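Section 4: Setting up your Ilura at a market stall or craft table

If you've followed the first three sections you'll have a charged Ilura label printer, the Flatora app on your phone and at least one label design saved. I've used mine mostly at home, but I get more emails about market days than everything else put together, so this section is all about getting the printer going on a trestle in a hall. It covers the table, the power, pairing and loading a roll. Cleaning is in Section 6.

I wrote the first version of this in August and tidied it up on November 20, 2025, after the app moved a few menus. If your screens look different, update the app before you email me (please!).

What to pack

The printer, its mains lead and the small grey spool cap, which loves to roll under car seats.
Two rolls of labels, one started and one sealed.
A power strip with its own switch.
A foam or rubber mat.
Gaffer tape or a cable cover for any lead that crosses the floor.
A dry microfibre cloth.
Your phone charger. The app keeps the screen awake and it'll chew through your battery by lunch.

Note: the Cukeo rolls and the Macedo rolls are both the right width, but they're not the same colour. Cukeo is a creamy white and Macedo is properly bright. Pick one and stick with it or your jam jars will look like they came from two different kitchens.

Before you leave home

1. Open the app, tap Library and star every label you think you'll want on the day. Starred labels are stored on the phone. Everything else has to be fetched, and hall wi-fi is what it is.

2. Tap Printer, then About, and write down the firmware number. Mine says 3,562. If yours is lower, run the update at home with the printer on mains power. It takes 15 minutes and you can't cancel it halfway.

Caution: don't switch the printer off during an update, even if the light goes out for a bit. The light does go out for a bit. I panicked the first time and had to do the full reset in Section 7, and I lost my saved margins.

3. Print one test label of each design. Check the price, check the ingredients, check your own phone number. I once sold half a morning's worth of chutney with last year's email address on it.

Setting up the table

4. Put the table where it's going to stay and give it a good shove from the side. The Ilura has a little cutter that jumps when it fires, and on a wobbly trestle the labels drift. You'll see it as a margin that creeps to the left, label by label, until the border drops off the edge altogether. If the table rocks, fold some cardboard under the short leg.

5. Lay the mat down before anything else goes on. I like a fairly big one, big enough for the printer and the jar I'm working on. Foam soaks up the cutter thump, and it stops the printer walking away from you during a long run. A tea towel isn't a substitute, it just bunches up.

6. Set the printer down with the paper slot facing you and leave a hand's width clear behind it. The vents are at the back. Don't stack boxes against them, even empty ones.

7. Now load the roll. Lift the lid, drop the roll in with the labels coming off the top, and push the grey cap on until it clicks. Pull a little paper through the slot and close the lid with both thumbs, one on each corner. If you only press one side the lid looks shut, but the sensor doesn't agree and you'll get error 80.

Note: error 80 means lid open. Error 15 means the roll has run out or the gap between labels can't be found. Either way, open the lid, reseat the roll, close it again and hold the feed button until one blank label comes through.

Power

The Ilura will run off its battery, and for a quick two-hour market I don't bother with mains at all. For a full day you'll want to be plugged in. The cutter slows down on a low battery, and slow cuts leave a furry edge that picks up dust.

8. Ask the organiser which outlet is yours before you unroll anything. Halls often have several outlets on the one circuit, and you don't want to be sharing yours with the pie warmer.

9. With the strip still unplugged at the wall, put it on the table and decide where it'll live. Mine stays up on the mat where I can reach the switch, with the cable dropping over the edge and running along the floor under the table.
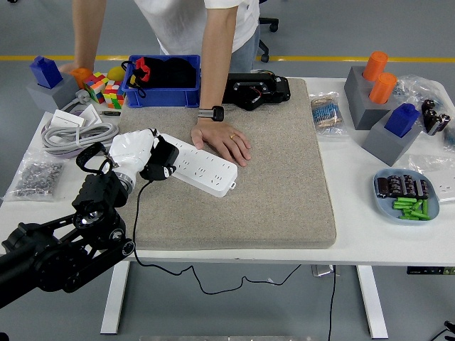
10. Plug the printer into the strip first, then the phone charger, and plug the strip into the wall last. If you use a travel adapter or anything bulky, give it an end position so it doesn't block its neighbours.

Caution: never plug one power strip into another. If the lead won't reach, move the table or ask for a different spot. Keep drinks well away from the strip too, including yours.

11. Tape down any lead that goes where people walk, along its whole length. A few dabs of tape here and there will leave humps, and humps catch prams and walking frames.

12. Switch on at the wall, then at the strip, then hold the printer's power button until the light turns solid green. Flashing green means it's charging but still asleep — hold the button a little longer.

Pairing on the day

13. Turn on Bluetooth and open the app. Tap Printer, then Find. Your printer shows up as Ilura followed by the last four characters of its serial number (they're on the sticker underneath). Check them properly if someone near you has one as well. I've printed a very nice soap label on a stranger's machine two tables down.

14. If it doesn't appear, close the app fully and try again with the phone right beside the printer. Then try turning Bluetooth off and on. If that doesn't do it, hold the feed and power buttons together until the light goes orange, which clears the old pairing and nothing else.

15. Print one label and stick it on something. Give it a rub with your thumb. If the ink looks pale, go to Settings, then Darkness, and bump it up by one. I wouldn't go higher than seven, it wears the print head and the small text starts to fill in.

Packing up

16. Hold the power button until the light goes out, then switch off at the strip and at the wall. Let the printer cool for a few minutes before you put it in its bag.

17. Take the roll out for the drive home. I know it's a nuisance, but a loose roll bouncing around in there can bend the gap sensor.

18. Check the counter under Printer, then About, and jot it down. My last big market ended on 1,015 labels, and I like having the number when I'm ordering rolls for the next one.

Section 5 covers designing labels from scratch, including how to get a curved border to line up on a round lid.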